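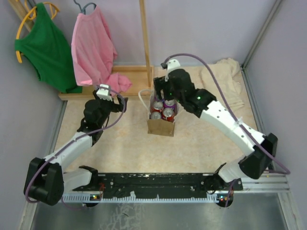
Kiltidus — Getränkedosen in Papiertüten

Stand: Juni, Fassung 5

Inhalt

Kiltidus ist eine Sammlung kurzer Aufnahmen zum Einpacken von Getränkedosen in kleine Papiertragetaschen. Sie umfasst 204 Aufnahmen, davon 200 mit vollständiger Beschriftung. Die übrigen liegen im Ordner rest und sind von der Auswertung ausgenommen.

Gegenstände

Tüten: braunes Kraftpapier, unbedruckt, mit Henkeln. Sie werden aufgefaltet und aufrecht auf den Tisch gestellt, die Öffnung nach oben. Eine Tüte wird mehrfach verwendet und ausgetauscht, sobald der Boden nicht mehr eben aufliegt oder ein Henkel einreißt.

Dosen: handelsübliche Getränkedosen, verschlossen. Rote und violette kommen am häufigsten vor. Sorte und Hersteller werden nicht erfasst, nur die Farbe des Dosenkörpers. Eingedellte Dosen bleiben im Bestand, solange sie gerade stehen.

Tisch: helle, beige Fläche mit leichter Musterung. Sie wird zwischen den Durchgängen abgewischt, aber nicht gewechselt.

Packweise

Die übliche Füllung sind vier Dosen in zwei Reihen, stehend, Deckel nach oben. Die Reihenfolge der Farben ist frei. In einem Teil der Durchgänge liegen 6 Dosen bereit, von denen zwei auf dem Tisch bleiben sollen. Eine Tüte gilt als gepackt, wenn alle vorgesehenen Dosen auf dem Boden stehen und die Tüte nicht gekippt ist. Henkel dürfen nach außen oder zur Seite hängen. Liegt ein Henkel zwischen den Dosen, wird das unter bemerkung eingetragen.

Felder in liste.csv

nr — laufende Nummer der Aufnahme
dosen_soll — vorgesehene Anzahl in der Tüte
dosen_ist — Anzahl am Ende
farben — Dosenfarben, durch Schrägstrich getrennt
tuete — stehend, schief oder gekippt
bemerkung — Freitext, oft leer

Bekannte Mängel

Rot und Violett sind bei schwachem Licht schwer zu trennen, vor allem wenn in der Tüte nur noch die Deckel zu sehen sind. In solchen Fällen wurde die Farbe vom Anfang der Aufnahme übernommen. Im Feld tuete ist die Grenze zwischen stehend und schief nicht einheitlich gezogen. Nummer 5 ist doppelt vergeben, die spätere Aufnahme trägt den Zusatz b.

Verwandte Sammlungen

Clala enthält dieselben Tüten mit Obst und Brötchen. Die Feldnamen stimmen überein, nur heißt dosen_soll dort teile_soll. Beide Listen lassen sich nach dem Umbenennen zusammenführen.

Änderungen

Fassung 5: Feld bemerkung ergänzt, Schreibweise der Farben vereinheitlicht
Fassung 4: gekippte Tüten nachgetragen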